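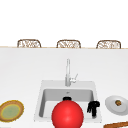
Pundwood resets kitchen test cell after sink contact faults

Engineers at Pundwood have returned the simulated kitchen cell at Komamstead to service after a fault in the contact settings around the sink. The cell is used to check arm control software before it is loaded onto the Dulell machine.

The fault appeared on Saturday, when 13 runs stopped with the same error. In each case the solver reported overlap between the basin wall and an object set down inside it. Lorna Imrie, who maintains the cell, traced the error to the collision mesh for the sink. The visible model has softly rounded corners, but the mesh behind it had been exported with square ones and sat 4 mm too far inward.

Imrie rebuilt the mesh, shortened the physics time step and reloaded the start positions for the plates on either side of the sink. The faucet is a fixed body and was left unchanged. The repair took nearly three hours, most of it spent on replaying the failed runs.

"The picture looked right the whole time, so we went through the arm settings first," Imrie said. "Now the mesh is drawn as an overlay at startup."

Isla Guthrie, who schedules the cell, said the Pringle test series would resume from its last saved state. Mesh checks have been added to the weekly service list, together with a comparison of friction values for the countertop.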